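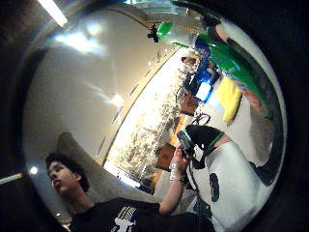
Marlies Auer had expected to stand behind a rope and watch. Instead, she said, she spent most of the morning asking questions, and she left with a list of more to send in.

She was among the guests at Nimden's October open day, held at the company's Kornow workshop. The doors opened at 9 a.m. and visitors came through in small groups until late afternoon. More than 700 people attended, most of them from the surrounding area.

Nimden develops handling systems for small warehouses and repair shops. Its current project, called Clusemow, teaches robot arms to pick up and place everyday goods by recording how people do the same work by hand. The open day was the first time the project has been shown outside the company.

Demonstrations ran at 13 stations. At some, visitors watched Nimden staff record tasks such as folding cloths, sorting packaged parts and hanging items on hooks. At others, a robot arm worked through the same tasks using what it had learned from earlier recordings. Staff reset the tables between groups and took questions while the arms were stopped.

"People wanted to know what happens when it drops something," said Thandeka Magagula, who leads the Clusemow project. "It does drop things. We left those runs in the program and talked about them. Soft items are still hard for us, and clear plastic is worse."

The project has collected 4,000 recordings so far. Magagula said the team now spends more time checking recordings than making them, and that a short, clean one is usually more useful than a long one with pauses in it. The next set will cover packing mixed orders into boxes, a job that warehouse customers have asked for most often.

Mthembu, a parts distributor that plans to try the system at one of its sites, sent a group of employees from its packing floor. Gert Sithole, the distributor's operations manager, said he wanted them to see the equipment before any decision was made about where to put it.

"They pointed out two things about bin height that I had missed," Sithole said. "We will change the layout before the trial starts — that part is settled."

The trial is planned to run for 900 hours of working time. Nimden staff will be on site for the first weeks, and Mthembu's packers will be able to stop the arm from either side of the bench. The two companies will review the results together before deciding whether to extend the work to a second site.

An afternoon session dealt with jobs and training. Hanane Tazi, who runs training at Nimden, described the short course the company gives to new recorders. No technical background is required, and several current recorders came from retail or kitchen work. Applications for the next course are open now.

Nimden plans to hold another open day in spring. Schools and employers that would like a group visit before then can write to the workshop office. Visits last two hours and are free of charge, but places must be booked ahead.

Press contact: Arvid Torvik, Nimden Communications | © Nimden. All rights reserved. | Back to top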